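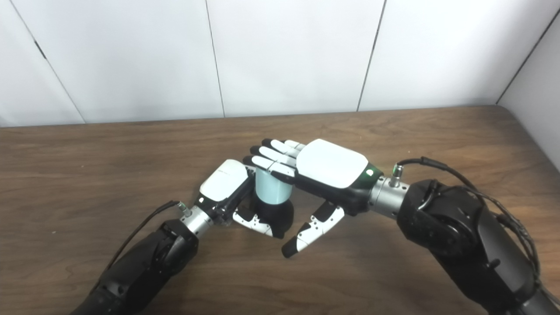 According to Siv Lundgren, the fault should have been found in the first week, and it was found in the eleventh. Her remark, made at the close of the internal review at Bornville, was entered in the minutes without objection. The review concerned a two-handed robot that was meant to hold a small cup in one hand and work at its rim with the other, and that had on several occasions squeezed when it should have let go.

The Bornville laboratory tests handling equipment for hospitals and care homes. Its work with two-handed systems began in January, under a program known as Kutano. The tasks are modest ones: passing a cup from hand to hand, steadying it, fitting and removing a lid. They are also the tasks in which a patient's fingers are most likely to be close to the machine, and for that reason grip force is recorded throughout every trial.

The event that led to the review took place during a routine session. The left hand held a cup at its side and base while the right hand came down over the top. At the point of release, the left hand closed further. The cup cracked, and the operator, Wenceslao Urrutia, pressed the stop button. The arms did not halt at once. The log shows a delay of nearly two seconds between the button and the removal of drive power to the fingers.

No one was hurt. Mr. Urrutia was standing behind the marked line, as the rules required. The review noted, however, that the same rules allowed staff to reach in and reposition a cup between trials with the hands still powered. This had been common practice.

Ximena Palma, who led the technical inquiry, went back through the records of 319 earlier trials. In 62 of them, the left hand had tightened for a moment when it was due to open. The cups had survived, the trials had been marked as complete, and the readings had been filed.

The cause proved to be an ordinary one. Each hand sends its readings through a cable that runs from the wrist back along the arm. On the left side, a worn connector dropped the signal when the forearm turned past a certain angle. The controller read the missing signal as zero force, concluded that the cup was slipping, and tightened its hold. A second weakness lay in the stop circuit. It cut power to the arms directly but sent the fingers a software command, which had to wait its turn behind other messages.

"We had a stop button for the arms and a polite request for the hands," Ms. Palma told the review.

The laboratory's findings, issued on 1 November 2023, set out 6 corrective measures. The fingers now lose drive power on the same circuit as the arms. A missing force reading is treated as a fault and ends the trial. Wrist connectors are inspected on a fixed schedule – previously they were replaced only on failure – and hands must be powered down before anyone reaches across the line.

Hipólito Salinas, who is responsible for safety at the site, has asked that two further matters remain open. One is whether a hand that loses power should stay closed or go slack, a question on which the staff are divided. The other is the definition of a completed trial, which at present takes no account of how much force was used to complete it.

Testing under Kutano has resumed at reduced speed. The left connector has been kept and is stored with the review papers.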